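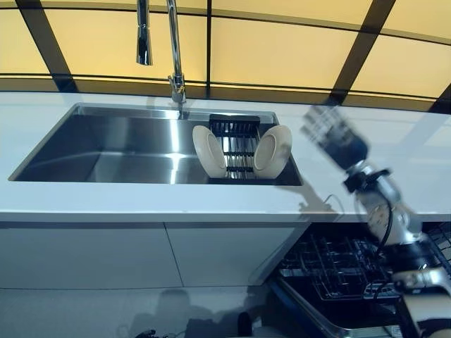

Gripper Comparison Program: Frequently Asked Questions

What is being compared?
The Drendon laboratory is evaluating end effectors for household work, chiefly the loading of plates into a dishwasher. The multi-fingered hand is measured against the Dekovlow parallel gripper on the same arm and with the same controller settings.

How many trials does each gripper receive?
Each gripper completes 200 trials. A trial begins with plates standing in the sink rack and ends when the arm returns to its rest position or 90 seconds have passed.

Why is a wrist camera used in addition to the head camera?
The head camera gives a wide view of the counter and sink. Once the hand reaches below counter level, the arm may block that view. The wrist camera looks past the fingers toward whatever lies ahead of them.

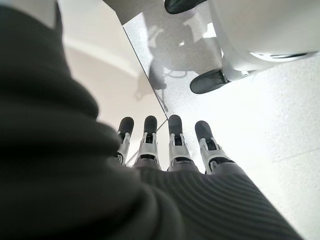
Both streams are recorded for every trial, and reviewers score a grasp only after viewing the two together. Trials with one stream missing are repeated.

May a sleeve be worn over the forearm?
Yes. Sleeves are permitted on any arm, provided that they do not cover the fingertips or the lens.

When are fingertips replaced?
Fingertips are replaced after 4,000 grasps, or sooner if wear is visible. Replacement sets are held at the Dodside store.

May outside groups submit a gripper?
Applications are accepted until 3rd May. The mounting drawing and the Furtună controller interface sheet are available from the program office on request.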